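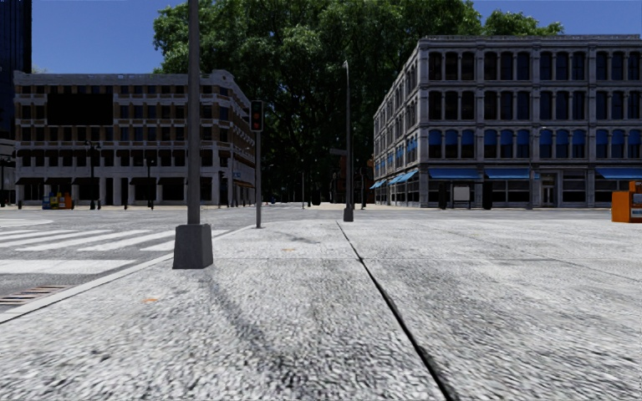 Clestside Corner Faults – data card

Version 1.2, released April 10, 2025
Maintainer: Malcolm Bunting
Fault labels: Terence Yeoman

Summary

Clestside Corner Faults holds 264 simulated runs of the Vandness sidewalk delivery robot at a city intersection. In 24 of them the robot left the pavement and entered the roadway without a crossing command. The other runs use the same planner build and serve as controls.

Fault

The planner treated an expansion joint in the concrete as a sidewalk boundary. When a joint ran diagonally toward the corner, the path was shifted to keep clear of it. With a pole base on the other side, the remaining corridor was narrower than the robot, and the planner extended it over the curb. The drop check did not stop the move – its result arrived one planning cycle late and was discarded as stale.

Contents

runs/ one folder per run: RGB frames, depth, wheel odometry, planner log
labels/ fault onset, curb contact, stop time
maps/ curb, joint and pole geometry
splits/ train and test lists; 200 runs are in train

Known problems

Run 25 has no depth after curb contact. Keep it out of any timing work.
Some building facades render with solid black panels. These come from missing textures and are not labeled as obstacles.
Pedestrians and moving traffic are not simulated. The set says nothing about collision risk.
Joint width in maps/ is constant along each joint.

Safety note

The stale-result rule is fixed in the Flilcombe branch of the planner. Do not load the older build on a physical robot, even with a remote stop. Results from this set are not evidence that the fix holds on real curbs.

Changes

1.2 – corrected onset labels, added stop time
1.1 – added pole geometry
1.0 – first release, October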